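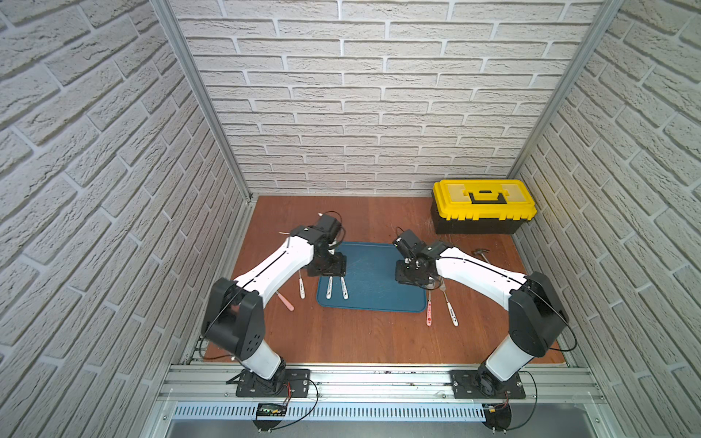 Search this site Enter keywords Go

April, Isla Moncrieff

Drurnness cell: progress report to Nigatu

Both arms are now bolted to the front rail and have been re-zeroed. The left shoulder joint was replaced after 700 hours with a Pitard unit. The right one has run 400 hours and stays in for now. The wrist cables are checked at 9 each morning.

Still open: the cable trough needs a cover, and Luvthorpe owes us 2 spare grippers. Spending this month was £400, all on parts. Next month we re-tighten the base plates and repeat the tray test.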